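Grooming Basics, Session 4: Brushing and Coat Care
Instructor: Ludivine Pons

Read this before the practical. You will work in pairs with one dog per table, and you need to know the coat types first.

Coat types

Smooth coats (Boxers, Beagles) shed all year and need a rubber curry or a short bristle brush once a week. Double coats (Huskies, Corgis) have a soft undercoat beneath longer guard hairs. Use an undercoat rake, then a slicker. Curly coats (Poodles and most Poodle crosses) hold on to dead hair, so mats form close to the skin. These dogs need brushing every day or every other day. Wire coats are covered in Session 6.

Line brushing

Start at a back foot and work up. Hold the coat up with one hand and brush down a thin layer with the other. When the brush passes through, let down the next layer. You should see a line of skin each time. Follow every section with a metal comb. If the comb stops, go back to the brush.

Keep the wrist straight and the pressure light. Test a slicker on the inside of your own arm before it touches the dog. If it scratches you, ease off.

Storing brushes

Pull the hair out of each brush after every dog. Wash brushes in warm water with a little shampoo, rinse, and dry them with the head pointing down. Water that sits in the base of a bristle brush loosens the bristles and rusts the pins of a cushion brush. 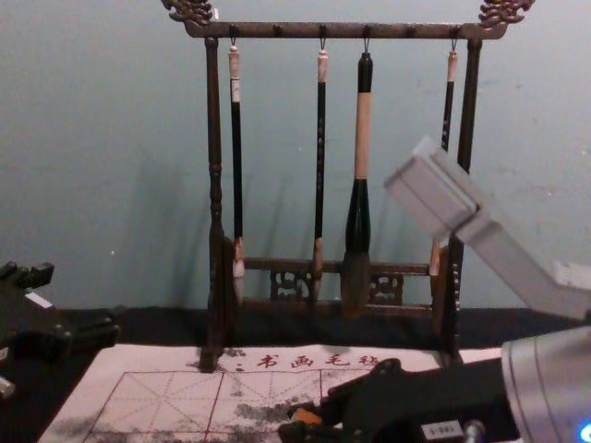

Fig. 1. Calligraphy brushes hanging from hooks on a wooden rack.

Mats

Never bathe a matted dog. Water tightens the mat. Hold the hair between the mat and the skin, pick at the outer edge with the end tooth of the comb, and work inward. Check behind the ears, in the armpits and under the collar. If a mat will not open after 2 minutes, clip it out. Do not use scissors.

Time limits

Puppies: 12 minutes on the table. Adults: 30 minutes, then a break on the floor. Stop sooner if the dog pants, shakes or keeps licking its lips.

For next time

Bring your comb and a completed coat record for one dog. Arlindo Andrade will cover nails and ears.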